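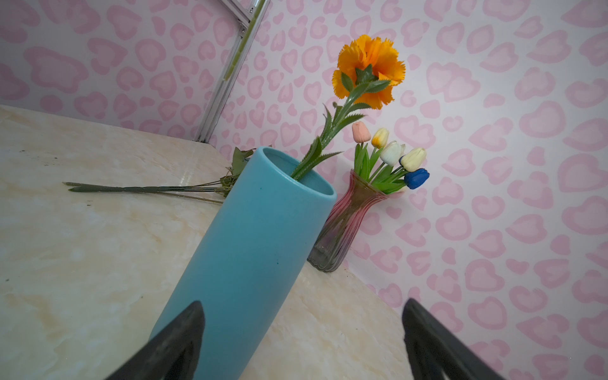 Attachment 1: blue vase with the orange carnation in it, ribbed glass vase behind

Filed under: Vases & Faux Stems > Tipping, Leaning, Won't Stay Put

Hi! I bought the tall blue Grurkley cylinder and the little ribbed glass vase from Shiferaw, plus a mixed bundle of Merkitex artificial stems, and I cannot get the blue one to behave. The glass one is a dream. You drop the tulips in and they sort of arrange themselves. The blue one wants to lie down the minute a stem goes in (okay, not the minute, but before I've finished my coffee).

I love the color, by the way. It's that powdery turquoise that gets deeper lower down, and I do NOT want to send it back if I can help it. I did notice a tiny dark teal speck just under the rim. If that's normal for the finish I don't mind, just tell me.

What I've tried so far, in order:

Carnation only, full length. The stem is 16 inches by my tape and the vase is 11, so there's a lot of flower up top, and that bloom is a big ruffly thing. It swung around until the heavy side faced out and then the whole vase leaned after it. I turned it so the side branch with the bud pointed the opposite way, thinking that would balance it. Nope.

Carnation bent. I put a curve in the stem so the bloom sits more over the mouth. Much prettier, and it stayed put for 40 minutes, which got my hopes up. Then I bumped the table setting down my mug and over she went.

Ziltine putty under the base, two little balls of it. Held fine on the kitchen counter. On the marble-pattern top where I want the vases to live, it peeled away on one side and left me with a vase that leans on purpose. I think the surface is too slick, or maybe I used old putty, the packet has been in my drawer forever.

Rolled up paper inside. Now the stem doesn't swing but it also won't go down far enough, so the carnation stands up like it's asking a question. Took that out again.

So my questions are: is this vase supposed to have a weight in it? And can I put gravel in without hurting the inside? The inside wall is a paler blue and I'd hate to scratch it up where it shows at the mouth.

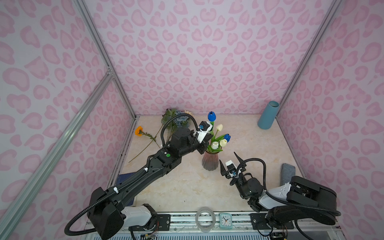
Ticket last updated: February, 4:40 PM

Adding an update, because I got your reply asking what else is going in each vase and whether the base is flat.

The pink ribbed one has three white tulips and a blue one in it, and the blue one stands up a bit taller than the rest. I go back and forth on that second blue. With it, the bunch gets a bit crowded at the neck, but the blue picks up the other vase so nicely! Still lying down you'll see the orange one over on the left, and the dusty blue hydrangea sort of bloom near the back wall with the pale peach one. Those are all waiting on a vase I can trust.

The blue cylinder is in the back right corner and yes, it has a slight lean. I did the test you suggested on the counter with a ruler under the base, and I could slide a piece of card under one side. The other side was snug. So it might be the base after all and not my flower arranging, which my sister will be sorry to hear.

I haven't tried the gravel yet. You said to bag it first so it doesn't rub, and I've got some aquarium gravel and a sandwich bag, so I'll do that tonight. Plan is gravel in first, then the hydrangea low down to fill the mouth, then the carnation with its curve kept in. If the hydrangea is too fat for the opening I'll put the peach one in and find a bowl for the other.

Two leftover things. You asked whether I'd be willing to swap the base pads for the thicker felt kind, and yes please, send them. And is it safe to wipe the powdery finish with a damp sponge? I got a bit of putty on it and I've only used my thumb so far.

Please leave this open until I've had the gravel in overnight. If it's still leaning in the morning I'll take the exchange, same blue.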